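Descaling in a hard water area

The water in Brodcombe comes off chalk and is hard enough to leave a film on a glass overnight. I have been keeping notes on the kettle since November, mostly to settle whether citric acid does a better job than white vinegar at the same cost.

The kettle is a Paltus with a concealed element. Scale forms first at the seam where the base plate meets the wall, then spreads inwards as flat grey patches. I descale when the patches meet.

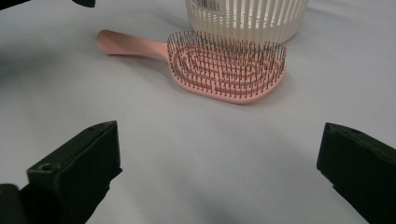 Citric acid is sold as a powder. I dissolve 60 grams in a litre of warm water, leave it for half an hour and rinse twice. Vinegar at the same volume takes most of an evening and the smell stays in the lid gasket - Lai-ching Shih noticed it in her tea two days later.

Boiling the acid solution is quicker but can leave a white deposit of calcium citrate, which is harder to shift than the original scale. Warm is enough.
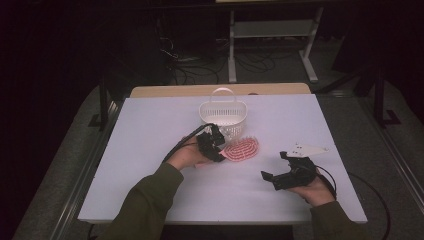

Hairbrush and small white basket on the table.

The jug filter was a separate trial. I used a Fung cartridge rated for 100 litres and the kettle stayed clear for the first 4 weeks, after which the patches came back at the usual rate. We had put through around 80 per cent of the rated volume by then.
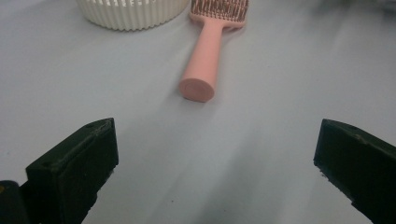 2 min read

Taps are more awkward, as the scale sits inside the aerator. Unscrew it by hand if possible, or with a cloth between the jaws of the pliers, and note the order of the washers. Lụa Vi refitted hers with the mesh upside down and lost half the flow.

The shower head is still to do. It is a Curkico with rubber nozzles, so I will try rubbing them with a thumb before mixing anything.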